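Guides > Basketball > Watching Smarter

4 min read

How to read a plus-minus figure without fooling yourself

Every December somebody posts a lineup table and announces that the bench is better than the starters. Before you share it, spend a few minutes checking.

Start with the minutes. A five-man group that is +13 over two games has told you next to nothing, however nicely Tindeck colours the cell. I ignore any lineup under 900 possessions when I'm arguing about whole seasons, and even then I keep my voice down.

Next, look at who they played against. Open the play-by-play and mark the stretches when the other side had its regulars on. It's dull work. Most people skip it, and you can tell.
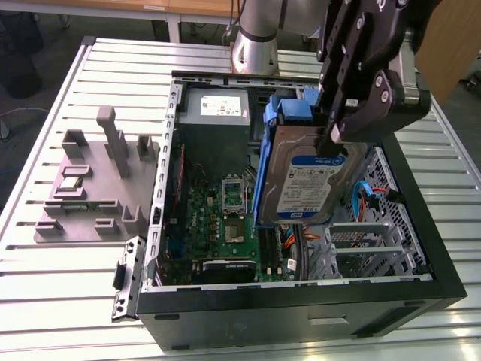 Then take out the dead minutes at the end of blowouts. Sites disagree on what counts, so pick a rule and write it down before you see the answer. Mine is a lead of 20 or more with five minutes left.

Check opponents' three-point shooting last. If they missed everything while your favourite guard was on, he probably didn't cause it. Rosalind Montoya once sent me 744 possessions that "proved" her man was a stopper. Put the opposition back to their usual percentage from deep and most of the gap went.

If there's still something left after all that, go and watch the games. I'd want to see it on tape before believing it.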